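Halleck furniture works, open day
25/05/2024

Notes typed up on the train home, so sorry for the state of them. Went with my sister and her two boys. We'd meant to go last year and missed it, tickets went in a morning.
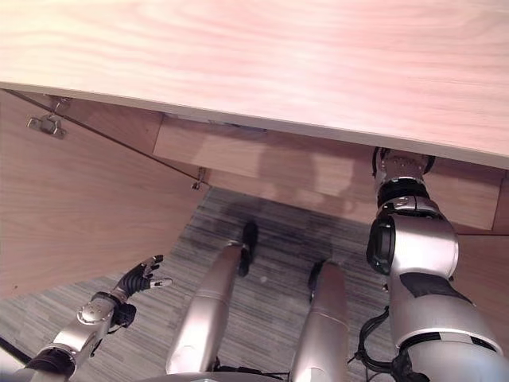
Getting there first, as that's what people always ask me. The works is out past Podgate on the old canal side, and the sign from the main road points you at the wrong gate. Ignore it. Carry on to the second turning, by the tyre place. Parking is on a field and the field was soft. If you come by train it's Bloxham Road halt and then a walk, mostly pavement, one nasty bit with no pavement at all. There was meant to be a shuttle bus. We saw it go past once, full.

Doors at ten. Queue already back to the bike racks. You get a sticker with a colour on it and the colour is your tour, so if you're in a group make sure you all get the same one — we didn't, and had to swap with a very nice couple from Leeds who were split up the same way round.

Tour starts in the timber yard. Cold, even in May. Stacks of boards with little sticks between the layers so the air can get round, and chalk marks on the ends which our guide read out like a bus timetable. Oak, ash, a bit of beech, some sycamore they were pleased with. She said the air drying comes first and the kiln second and that people who skip the first bit get drawers that stick in August. I have those drawers at home. Not theirs.

The kilns were shut down for the day so you can walk up and look in. Smells like a tea chest. My younger nephew asked if anyone had ever been locked in and got a very long answer about door handles.

Then the machine shop, which is the noisy bit, or would be. They only ran two machines for us, a planer and a big bandsaw, behind a yellow line, ear defenders out of a bucket. The planer demo is worth getting to the front for. Rough grey board in one end, and it comes out looking like somthing you'd pay for. They let the children take the shavings. I am still finding shavings.

Best part for me was the bench room upstairs. Quieter, big north windows, everybody at their own bench with their own mess. A man was cutting dovetails by hand and talking at the same time and didn't look down nearly as often as I'd have liked. Asked him how long a drawer takes and he said depends who's asking. Next to him they were fitting doors, taking off a shaving, trying it, taking off another. Could have watched that for an hour. Got moved on.

A few things I scribbled down up there:

Solid tops have to be able to move. They screw them on through slots so the wood can swell and shrink across the width. Screw it down tight and it splits. I'd never thought about that.

Grain on a pair of doors is meant to match, cut from the same board if they can manage it. Once you know, you look at every wardrobe you've ever owned and feel let down.

They still do repairs on pieces the firm made before the war, if you can prove it's one of theirs. There's a stamp. Back of the drawer, usually.

The finishing room you only see through glass. Fair enough, the fumes. They've gone over to a hard wax oil for most things and keep lacquer for kitchens. There was a sample board on our side of the glass with tea, red wine, and beetroot stains on it, left overnight, and you could try wiping them off yourself. Beetroot won.

Lunch. Oh dear. One van, one tea urn, a queue for each and both slow. Bacon rolls gone before one. We shared two flapjacks between four and ate them sitting on a wall. Bring sandwiches! I say this every year about every open day and every year I don't bring sandwiches.

Afternoon is free wander. Seconds sale in the loading bay, which is what half the crowd had come for if you ask me. Stools, chopping boards, mirror frames, odd chairs. Marks and knots mostly, nothing you'd spot from across a room. Prices were handwritten and some were good and some were cheeky. A blanket chest for 477 pounds which I stood next to for far too long. Somebody bought it while I was texting my husband to ask about the landing. He replied at four o'clock to say yes.

Also in the loading bay, a stand from Trulleo, who do the hinges and drawer runners. Didn't expect to like it, stayed ages. They had a soft-close hinge opening and shutting in a box all day and a bowl of boiled sweets. The chap there told me you can adjust most cabinet hinges with an ordinary screwdriver, side to side and in and out, and that almost none of his own neighbours know it. I have since adjusted mine. Kitchen is transformed.

There's a have-a-go tent for kids, make a small box, glue and panel pins. Small charge. Both boys made one, one of them has a lid. Booking for that is separate from the main ticket and it isn't on the website, you put your name on a sheet by the door, so do it as soon as you get in.

History room is at the far end over the offices, steep stairs, no lift. Old catalogues, price lists, a clocking-in machine, photos of the football team. There's an apprentice toolchest with the trays all laid out that's lovelier than anything in the sale. Card on the wall says the firm turned out 3000 school desks in a single year in the fifties, and I'm fairly sure I sat at one, it had the same inkwell hole.

Toilets fine. Clean, not enough of them. Floors uneven in the old part, and my sister's pushchair friend (met in the queue) gave up on the tour at the kilns and went straight to the seconds.

Would I go again — yes, but I'd get there for half nine, do the bench room twice and skip the talk at three, which was in a corner of the machine shop with no microphone and we heard maybe a third of it. Something about sycamore.

Tickets for next year go up in the new year, they said, no date yet. I'll put it on here when I here. Boys want to go back for the bandsaw. I want a blanket chest.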